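**Asunto: Re: [lista-musica] El nuevo de Kariretti, ¿vinilo o descarga?**

Hola a todos, y perdonad el retraso, que llevo días queriendo sentarme a contestar con calma.

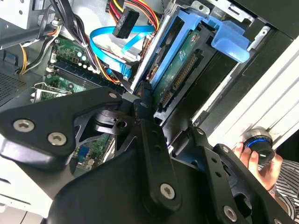

*El disco duro, en su soporte azul claro.*

> El 7 de abril de 2022 alguien de la lista escribió:
>
> Buenas. Acabo de ver que Kariretti saca disco con Stirport y que esta vez no hay CD. Solo vinilo, en tirada de 1,000 copias, y descarga. Yo no tengo plato desde hace siglos y me da rabia, porque los anteriores los tengo todos en CD, bien ordenaditos. ¿Alguien lo ha escuchado ya? ¿Merece la pena pagar el vinilo, con lo que cuesta el envío, o me quedo con los archivos? Y otra cosa: ¿es verdad que «Tuvavitz» es una regrabación?

Pues mira, yo lo he escuchado ya unas cuantas veces (en casa empiezan a pedirme que cambie de disco, con cariño, eso sí) y te cuento lo que me parece, por partes y sin prometer ser breve, que ya me conocéis.

Lo primero, el formato. Entiendo perfectamente lo de la rabia, yo también tengo la estantería hecha a la medida de los CD y me duele dejar el hueco. Pero en este caso te diría que la descarga está muy bien cuidada: viene sin compresión, con el libreto en PDF y con 2 temas que en el vinilo no caben, uno de ellos una versión larguísima de «Sedgwick» en directo que es una preciosidad. El vinilo suena cálido y la carpeta es bonita, no te voy a engañar, pero la cara B va un poco apretada y en el último corte se nota en los agudos. Si no tienes plato, yo no me compraría uno solo por esto. Si lo tienes, ya es otro cantar.

Sobre «Tuvavitz»: sí, es regrabación. La original era la que cerraba el primer EP, aquella con el acordeón tan bajito que casi había que adivinarlo. Ahora lo han puesto delante, han subido el tempo y han quitado el coro del final. A mí al principio me chocó, porque aquel coro me lo sé de memoria y lo cantaba yo solo en el coche, pero a la cuarta escucha ya me tenía ganado. Eso sí, la letra de la segunda estrofa está cambiada, y si alguien pilla bien lo que dice después de «la orilla», que lo escriba por aquí, por favor, que en el libreto no viene y me tiene en vilo.

Lo que menos me gusta, por decir algo, son los dos instrumentales del medio. Son agradables, pero se parecen mucho entre sí y frenan el disco justo cuando venía lanzado. Y lo que más, la canción que abre, con esa guitarra que entra tarde y esa voz más grave que antes. ¡Qué bien le ha sentado bajar el tono!

Otra cosa que se comentó en otro hilo: los conciertos. En la página de Stirport hay anunciadas 4 fechas para octubre, todas en salas pequeñas. La que nos queda más a mano tiene un aforo de 127 personas, así que si vamos a ir unos cuantos de la lista convendría ponerse de acuerdo pronto. Yo me ofrezco a sacar las entradas de todos los que me escriban en privado, y luego ya haremos cuentas.

Por cierto, guardo en casa más de 2 horas de grabaciones de la gira anterior, con permiso del grupo para compartirlas entre aficionados. El sonido es irregular y en la primera parte se oye a uno del público tosiendo con mucho sentimiento, pero los bises valen la pena. Si os interesan las subo, decidme solo si las preferís por canciones o del tirón.

Un abrazo grande a todos, y ya me contaréis qué tal os entra la nueva «Tuvavitz».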